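News > Student Projects > Robot Arm Club

Last updated: February

Lenance Student Robot Club Reports Mixed Results, Asks for Another Term

LENANCE -- The student robot arm club at Lenance Technical School will continue through spring, the school said, though its results so far are thinner than its fall announcement promised. That announcement spoke of a robot that would "tidy any desk." After 24 sessions, the club has three tasks on its list and is willing to vouch for one.

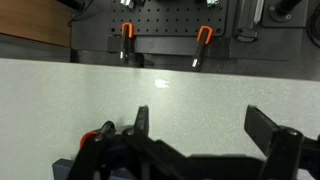

Club adviser Adaeze Ekpo has asked students to stop calling the arm smart. It follows what they show it, she said, and it is easily thrown off when the setup changes. The work area is plain on purpose: a speckled tabletop beside a black breadboard, with orange-handled spring clamps along the breadboard's edge. Ekpo doubts that much learned there would carry over to a real desk, and she wants that stated in every report the club puts out.

The students logged 677 practice runs in the fall term. Some 50 were thrown out for bad notes. "A big number of runs sounds great until you ask what was tested," said Milan Martens, a senior who keeps the log. "Mostly we tested the same thing again." 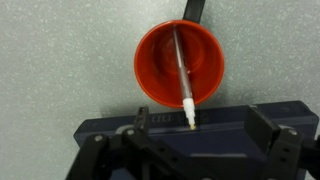
By Rianne Dierckx, School News Desk

The pen task is the one that divides the club. A clear-barreled pen lies across the mouth of a red cup, and the arm has to close on it and lift it without dragging the cup along. Benito Aranda, who wrote most of the code, calls the task nearly done. Martens does not, and has asked for a count made by someone outside the club -- a request the school has granted.

The club still plans to enter the Plustholm student contest. Ekpo said she will sign the entry form only if the word "any" is taken out of the project title.

Families may watch a practice session in the Timmermans Building at 4 p.m. Ask at the front desk for the next open session. Press questions go to Riet Van Dijk at the school office.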